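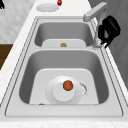 Notebook 9, p. 126

Monday, September
Written up by Zdzisław Lis, Estemstead sim bench
Last updated: Monday, 16:40

Back on the sink task, and this time I'm putting the two gripper models through the same kitchen. One is the stock Griketti two-finger, the other is the chunkier Wattimena one that Grosinari keep asking us about. Same arm model, same controller gains, same food and crockery. I left the physics step alone as well, however tempting it was to fiddle!

First go was the Griketti. It's quick, and it's lovely on small round stuff, but it has a nasty habit of nudging a plate on the way in. I had the approach height too low all morning (my fault, I'd copied it over from the drawer task). Raised it a bit and the nudging mostly went away. 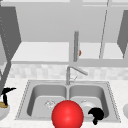 Then I spent far too long on the cameras. The front view is fine for working out which basin you're over and pretty hopeless for depth, so I've been checking everything against the lengthwise view before believing it. If anyone picks this up, please log both – the disk space is nothing and you'll want them later.

Bread is the awkward one. It's long, it wants to swing, and the contact points skate along the crust if you close too fast. I dropped the closing speed and put the grip nearer the end, which I didn't expect to like, but it gives more room at the basin wall.
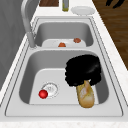 The Wattimena model is slower to load, with 1,849 faces in the collision mesh against 700 for the other one. I might try a simplified hull tomorrow and see if the contacts go mushy. The wrist is bulky too, and I keep worrying about the tap whenever the arm crosses between basins. Need to ask whether the tap counts as an obstacle in the planner or is only there for show.

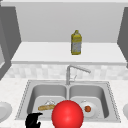 Front view: bread left, plate right, tap between.

Still to do: rerun both with the new approach height, swap the basins round, and find out who changed the default friction.

We use cookies to keep you signed in to the notebook. Accept / Settings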